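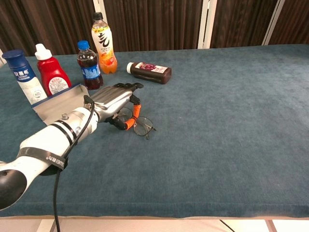
Rajkumari Vashisht

**Figure 4.** The hand above the eyeglasses, with the metal tray and the drink bottles also on the table.

### 4.2 Thin objects

The student teams in the Lillska course recorded 1104 grasp attempts between December and the end of term. Bottles made up most of them. Eyeglasses were added late, at the request of the Modow team, who wanted an object with little height and no flat side to push against.

In the setup of Figure 4, the hand comes down with its back facing up and the fingers curled slightly toward the carpet. Each team was given 60 attempts with the glasses and had to write its own approach path. We left the other objects on the table so that the paths would have to take them into account.

The Modow team completed 44 lifts. Their log marks an attempt as failed if the glasses slid before both rims were clear of the carpet. The Skodberg team used a looser rule, and its results are reported separately in Section 4.3.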